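The New Hands at the Laundry

At the Weraretti laundry in Judbridge, the morning shift still begins with coffee and complaints about the coffee. Then the women and men go to their tables, and half of them put on a headset and take a tool with two fingers into the hand. For the next hours they will fold clothes with it, slowly, and a computer will keep every movement.

I visited the laundry in November, two years after the company bought its first folding machine. That machine was made for hotel sheets and towels, and it does them well. But Weraretti also washes for private families, and a family bag is a different matter. It contains baby socks, a dress with thin straps, sports clothes with zippers, jeans that somebody has turned half inside out. The machine stopped so often with these bags that the folders gave it a nickname, which the manager asked me not to print.

So the company signed a contract with Plamex, a firm that teaches robot arms by recording people. Of the 160 employees, 40 were asked if they would like to be trained for the recording work. They get a higher hourly wage for it, and they may return to the normal tables after any week.

Some of the recording is made at the laundry, and some is made at home, on beds and sofas, where the light is bad and there is always something else lying near. Plamex wanted this very much. A robot that learned only on a clean white table, one of its engineers told me, becomes lost when it sees a pattern. 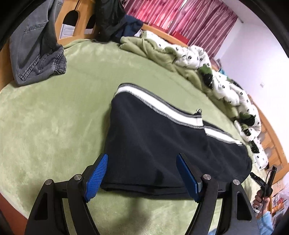

The workers have mixed feelings, and they do not hide them. One folder, who has been at the company for 11 years longer than the manager, said that she is teaching her own replacement and that she is at least well paid for it. A younger colleague did not agree. He had pain in both wrists from folding fast, and now he folds slowly and the pain is less. His worry is another one: with the gripper you cannot feel the cloth. "With my fingers I know if it is still damp," he said. "With this I have to look, and looking is tiring."

What surprised me most was how much the work has changed the talk at the tables. Before, folding was something you learned by standing next to an older person. Now people discuss where to take hold of a sleeve, and why one way fails. They have written down 111 small rules, which hang in the break room on paper with coffee rings. Rule 66 says only: "Zipper first closed, then fold." It has been crossed out and written again two times.

The union, led here by a representative from the Ásgeirsdóttir agency, has asked for a promise in writing that no folder will lose the job before the contract with Plamex ends. Weraretti has agreed to this, but not to a longer period. The recordings themselves are also a question. Who owns the way a person folds a shirt? For now the contract says that the company does, and several workers told me they signed without reading that page.

In the afternoon I was allowed to try. I took the tool, closed it on a towel, and lifted. The towel slid out. I tried again and caught it, but one corner was under my elbow, and the woman beside me moved it away without stopping her own work. Her pile was already up to her shoulder.

The first robot arm for family bags should arrive in spring. It will stand near the window, where the old ironing press was, and two of the folders have already been chosen to work next to it. They will correct its mistakes, and their new job has no name yet. On the shift plan it is written with a question mark.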